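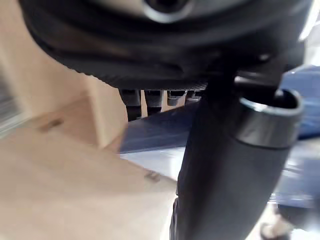
4.2 Tidying and storage chores in an office setting

The second group of trials moved from the bench to a furnished office. Participating teams were asked to complete a set of 52 short chores, each of which a new member of staff could be expected to manage without instruction. They included putting folders away, shutting cupboards and drawers, and picking litter off the floor. Teams from Kulard and Baysal entered two-armed mobile machines; Totau entered a single arm on a fixed base and was therefore excused from any chore that required travel.

Cupboards proved harder than the pilot study had suggested (Biwott, internal report, 9 January 2022). A person closing a cupboard moves the feet, the hip and the hand together and gives the matter no thought. The machines had to find the door, judge how far it had swung, and choose a place to stand that did not block its path. Storage units with more than one door, such as the unit in Figure 4, required this to be done in a suitable order. 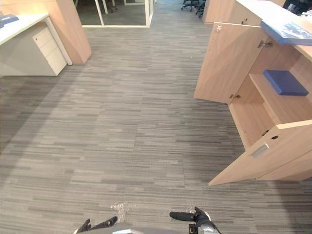
Figure 4. Office aisle with an open storage cabinet at right, a blue folder on its countertop and both grippers in view.

Of the 52 chores, the Kulard machine completed 34 without help and a further nine after one spoken or typed correction from the operator. The remaining failures were mostly of two kinds. In the first, the gripper closed on a flat item but could not lift it clear of the surface, a fault seen often with paper and thin card. In the second, the machine stopped because its planned route came too near to a desk or an open door. The Baysal machine made fewer stops but took roughly 15 minutes over the longest chore.

Akinyi Biwott scored all trials against the Falton checklist, under which an item left overhanging an edge is marked as incomplete. Scores obtained under this rule are lower than those reported in Section 3 and should not be compared with them directly.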